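Home | Equipment | Shared Housing | Power & Light | Contact

Posto Prepaid Room Meter (by Culell)

The Posto is a small box that goes on the wall of a rented room and cuts the electricity when the credit runs out. Culell sells it to the owners of hostels and crowded houses as a way to end rows over the bill. We have stocked it since July and have our doubts, so read this page before you order.
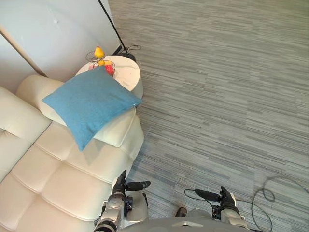 Photo: Iqra Minhas

Each meter serves one room. The tenant buys a code, types it in and the lights come on. The makers say this is "fair for all". It is certainly fair for the landlord, who gets paid before a kettle is boiled. Whether it is fair for a family on the top floor with one heater depends on the price per unit, and the person with the master key sets that. Ask to see the price in writing.

A warning buzzer sounds when 4 units are left. It is quiet, and we doubt it would wake anyone. There is an emergency credit of 7 units, but the owner can switch it off, and the leaflet is rather shy about saying so.

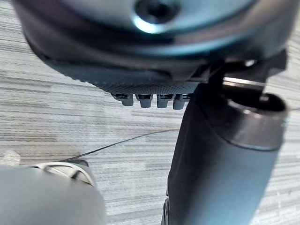 Danish Dogar wrote to us that his came with emergency credit turned off, and that it took him 12 days and three phone calls to get the landlord to change it. The meter itself, he added, had never given a wrong reading.

We put that to Culell. Pirjo Saarinen replied that the setting is "a matter for the property owner". Perhaps it is – but it could leave the factory switched on. 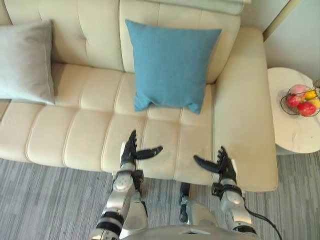

Cream sofa with two throw pillows.

In the box: meter, wall plate, screws, master key, leaflet. Fitting must be done by a qualified electrician. A house with shared kitchens will still need a way to split that part of the bill, and the Posto has nothing to offer there.

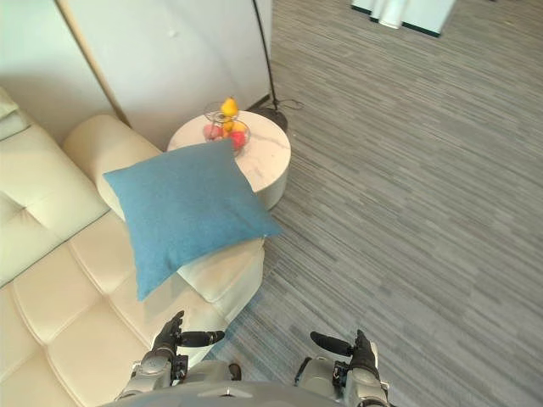
The guarantee runs for 22 months, an odd figure that we have asked about twice. It covers the meter and leaves out the keypad, the part most likely to wear. Spare keypads are sold separately.

Page checked Wednesday, September 12, 2018.

Related items
Zorker rechargeable lantern
Abbasi two-ring hotplate
Culell wall plate (spare)
Posto keypad (spare)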